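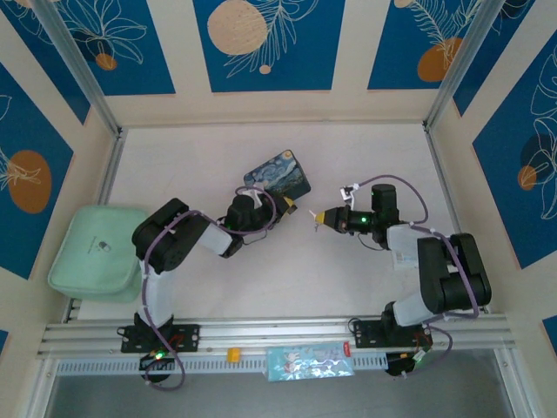
債券アナリスト(国内金利・為替担当)募集

最初に断っておくと、当社は相場を当てられる人を探していません。当てられると言う人の応募はこれまで何通も読みましたが、面接で過去のレポートを日付順に並べてもらうと、たいてい話が変わります。

Breathnachは、地方銀行、共済、年金基金などに向けて金利見通しのレポートを書いている調査会社です。売買はせず、運用商品も売りません。収入は購読料だけで、契約先は現在230件です。証券会社のレポートに「押し目買い」と書いてあるとき、その証券会社が在庫を抱えていないかを気にするような読者が相手です。

調査部は9人です。今回の募集は1人で、超長期債と円相場を見ていた担当者の異動に伴う補充になります。

仕事の内容

・国債入札の結果と、その後の需給についての短評(入札当日の夕方まで)
・日銀の会合前後のレポート。声明文の変わった箇所と、変わらなかった箇所の両方を扱います
・月次の金利見通し。数字には必ず幅をつけ、前月の見通しがどれだけ外れたかを冒頭に書きます
・購読者からの電話とメールへの対応。厳しい質問が来ます
・社内データベースPlunskaの保守の一部

最後の項目は応募者に嫌われますが、外せません。Plunskaには過去の自社予測が549本入っていて、誰が何を書いて、どう外れたかが検索できます。入社すればあなたの予測も入ります。退職しても消しません。

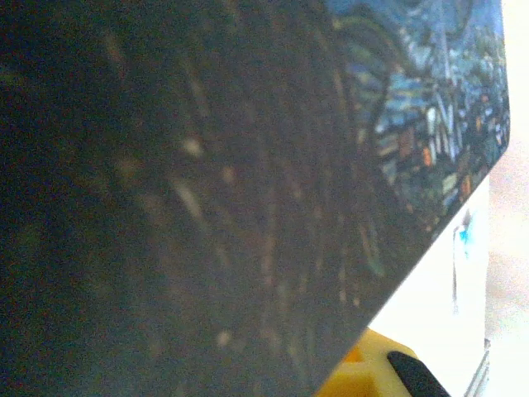 応募していただきたい方

債券または短期金融市場の実務経験が3年以上ある方。銀行の資金証券部門、生保の運用部門、短資会社、官公庁など、出身は問いません。日本語で読みやすい文章が書けること。英語は中央銀行の文書を辞書なしで読める程度で足ります。会話力を試す面接はありません。

証券アナリスト資格は、持っていてもいなくても選考に影響しません。機械学習の経験も同じです。使いたければ使って構いませんが、「モデルがそう言っている」は当社では根拠として扱いません。標本期間を変えても同じ結論になるかを、調査部長のMehrangiz Rahimiが必ず聞きます。

向いていないと思う方

市場の値動きに毎日理由をつけないと落ち着かない方。「安全資産としての円」のような言い回しを、いつの期間の話か確かめずに使う方。テレビ出演に関心のある方も、よそのほうが満足できるでしょう。

待遇

給与は前職と経験をもとに決めます。外資系証券の水準は出せません。賞与は年2回で、予測の当たり外れには連動しません。連動させた時期もありましたが、全員の見通しが市場の中央値に寄っただけでした。

勤務は朝8時から午後4時半まで。会合の日は遅くなります。在宅は週2日まで。「風通しのよい職場」とは書きません。議論は多く、疲れる日もあります。

選考

書類、筆記、面接の順です。筆記では過去の入札結果を一つ渡し、60分で短評を書いてもらいます。結論を出せない場合は、何がわかれば出せるのかを書いてください。そのほうが評価が高くなることもあります。

面接はRahimiと、為替担当のBenjamín Lucero、編集のHằng Vươngが行います。役員面接は設けていません。

応募書類は、履歴書、職務経歴書、それに自分の見通しが外れた経験についての文章(書式自由、2ページ以内)。守秘義務のある内容は伏せてください。志望動機は不要です。

締切は11月末。書類選考の結果は、通過しなかった方にもメールでお知らせします。人材紹介会社経由の応募は受け付けていません。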